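Getting started with the Plandura kitchen simulation kit
Posted by Prasetyo Yusof, December 19, 2024

Dristeck sells Plandura as a practice kitchen for two-arm robots, all of it in software. I have used the trial since November. These steps take you from a fresh install to your first cabinet task.

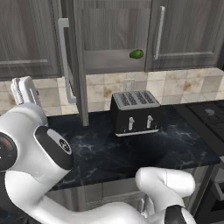
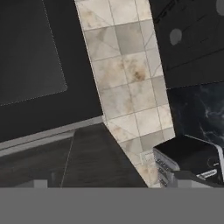

Rendered kitchen views: over the arms (first) and from the gripper (second).

1. Install the kit and sign in. The download took 30 minutes on my connection.

2. Open the Kitchens tab and load a layout. The trial comes with 4.

3. Turn on both views. Use the wide one to plan your reach and the gripper one for the last bit of the approach. The gripper view can sit at a steep tilt — go by the fingers, not the walls.

4. Set the arm speed to 2. The default is 6, too fast for work near cabinet doors.

5. Drive one arm at a time until you know the controls. Keep the elbows clear of the counter edge.

6. Save the run before you reset. Reset clears everything, including your camera settings.

If a view stays black, restart the viewer. Nhi Ngô has posted a longer list of fixes on the Dristeck forum.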